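Chapter 5

The Table by the Door

What this chapter covers: flat surfaces and what they attract; the difference between storage and parking; reading a table before you clear it; the mug problem; choosing a surface that will forgive you.

Barış Yurt managed the upkeep of furnished apartments in Braltmont for most of his working life, and he had a rule for new hires. On the first morning they were to walk into an apartment, go straight to the nearest table, and stand there for a while with their hands in their pockets. No wiping, no lifting, no sighing. Most of them lasted less than a minute before they picked something up.

The trouble with picking something up is that you then have to put it somewhere, and the only place with any room is usually the place you just took it from. Yurt called this "exercise." He did not think it counted as cleaning, and he did not pay for it twice.

Chapters 3 and 4 dealt with closets and drawers, where the clutter has the decency to stay out of sight. Tables are harder. A drawer has sides and a bottom, and when it is full it jams and lets you know. A table has a top and no further opinions. It will take a letter, a plate, a glove, and the charger for a phone you no longer own, and it will go on taking them until something reaches the edge and falls off, at which point the household buys a second table.

5.1 Storage and parking

We will use two words in this chapter that sound alike and should be kept apart. An object is stored when it is in the place where someone would go to look for it. An object is parked when it is in the place where someone's arm got tired.

Parked objects are not a moral failing. Everybody parks. The keys go down while you take your coat off, and the mail goes down while you look for the keys. The difficulty comes when the parking runs long. In the Undberg household survey, which followed 184 homes through one winter, each family was asked to keep a diary of a single table. The diarists were cheerful and fairly truthful for the first week. After that the entries get shorter, and in 65 of the homes the diary itself was eventually found on the table, under other things.

The survey's more useful finding was about size. Large objects got moved. A box of books in the middle of a dining table is in the way at supper, so it goes. The small stuff stayed: caps, clips, loose buttons, the little colored thing that obviously belongs to some larger thing. It is too small to be a nuisance and too specific to throw out. People wiped around it. One diarist in Abdella recorded wiping around the same eraser from November until May, and seems to have grown fond of it.

5.2 Reading the table

Before you clear a table, read it. Start with what stands up, then go on to what lies down, and finish at the edges, where people put the things they mean to deal with next. Ask of each item whether it was used here, brought here, or merely left here. A mug may be all of these in a single morning.

Pattern matters too, and it is often forgotten by the people who sell tables. A plain white top shows every crumb and makes honest citizens of us all. A strongly veined one is more discreet. On a black top with white streaks running across it, a light-blue mug with a yellow inside is easy enough to find, while a tiny orange-tipped item lying among the streaks could be there for some time before anyone takes an interest.

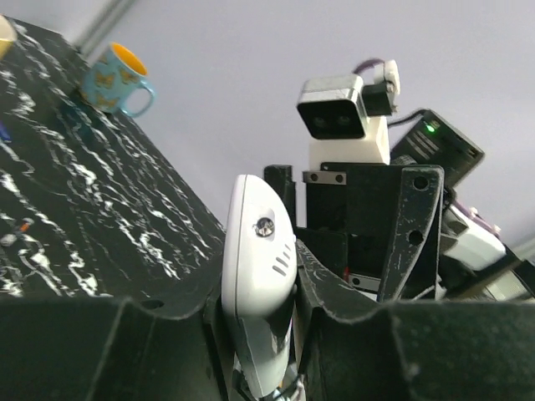
5.3 The mug problem

Mugs deserve a section of their own, and they have been angling for one since Chapter 1.

A glass gets returned to the kitchen because it looks abandoned. A plate gets returned because it looks worse. A mug, particularly one with a bit of decoration on it, butterflies or birds or the name of somebody's dentist, can sit on a table for days and pass for an ornament. Visitors may even compliment it. The handle does a lot of the work here – it suggests that someone is just about to come back.

The standard advice is to own fewer mugs. It is sound advice and has never been followed. In practice two habits help more:

Carry one when you go. Whoever leaves the table for the kitchen takes a mug along, whether or not it is theirs. Arguments about whose it was can be held at the sink.

Give the odd ones a job. A mug that has lived on the hall table for a month holding pens is a pen holder. Call it that, stop pouring coffee into it, and take it off your list.

Yurt tried a third method, a printed card reading PLEASE RETURN CUPS, in the shared lounge at Taltuvico. The tenants used it as a coaster.

5.4 Before you go on

The rest of the chapter takes up the clearing itself, beginning with the edges and working in. You will need a tray, a damp cloth, and a table that other people also use, as a private desk makes the exercises too easy.

Choose your table now and leave it alone until tomorrow evening. Write down what is on it, including the small things you would normally wipe around, and mark each one S for stored or P for parked. Do not discuss the list with the rest of the household yet. Section 5.5 explains how to do that, and where to stand.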